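Leitão Homes Opens First Phase at Utisar Meadows

Buyers who have been driving past the big dirt lot on the east side of town and wondering when something would finally go up there have their answer. Leitão Homes opened the sales office at Utisar Meadows on Thursday morning, and by lunchtime the little gravel lot out front was full and people were parking along the road with their flashers on.

The community will have 170 single-family homes when it is all built out, and the first phase, now on sale, covers 60 of them. Lots in this phase run along the north edge of the property, backing up to the creek and the old pecan trees, which the builder has agreed to leave standing. (Anyone who grew up around here and filled grocery bags with those pecans every December will be glad to hear it.)

Guilan Du, the sales manager for Leitão, spent most of the day on her feet, walking families through the model home and pouring a good deal of coffee. "We had a list of folks who signed up last spring and have been so patient with us," she said. "I recognized a lot of names and finally got to meet the faces. One couple brought me a pie."

The model on display is the Holtix, the largest of the floor plans, at 2873 square feet. It has four bedrooms, with the main suite downstairs and tucked away from the kitchen, and a back porch deep enough for a real table and a few rocking chairs. Upstairs there is a loft that Du says most buyers are planning to use as an office or a playroom, though one gentleman on opening day told her he was already picturing his train set up there. The smaller plan, called the Tuvent, is a one-story house with three bedrooms and the same style of porch, and it seemed to be drawing the most questions from people looking to get away from stairs.
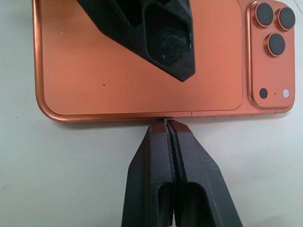
Both plans come with a two-car garage, a walk-in pantry and a choice of brick or painted siding on the front. Buyers who sign before the slab is poured can still move certain interior walls, add a bathtub to the second bath or swap the dining room for a study. After that the choices come down to cabinets, counters, flooring and paint, and those are made at the design room in the back of the sales office. Du suggests setting aside a whole afternoon for that part and eating something first.

As for the rest of the neighborhood, plans call for a pool with a covered patio, a walking path that loops around the pond, and a playground near the main entrance. The path should be finished before the first families move in. The pool will come later, along with the second phase, and the builder is telling buyers so up front so that no one has their heart set on swimming the first summer. There will be monthly homeowner dues, which cover mowing of the shared areas and upkeep of the entrance. A copy of the neighborhood rules is available at the sales office for anyone who likes to read that sort of thing before falling in love with a kitchen – and it is a good idea to do so, particularly if you own a boat.

Traffic was the main worry when the project came before the town, and several neighbors on the county road spoke up at the time about the blind curve just past the bridge. The builder has since added a turn lane at the entrance and moved the construction gate to the far side of the property, away from the houses already there. Neighbors who stopped in on opening day seemed mostly curious, and a few of them were there on behalf of grown children hoping to move back closer to home.

Work on the first group of foundations is already underway, and weather permitting, framing will follow soon after. Homes in this phase are being released a few at a time, and prices depend on the plan and the lot, with those along the creek costing a bit more than the rest.

The sales office is the white trailer just inside the main entrance and will stay there until the garage of the model home is set up to take its place. It is open every day, with shorter hours on Sunday afternoon. Walk-ins are welcome, though Du says calling ahead will save you a wait on weekends. Closed-toe shoes are a must for anyone who wants to walk the lots.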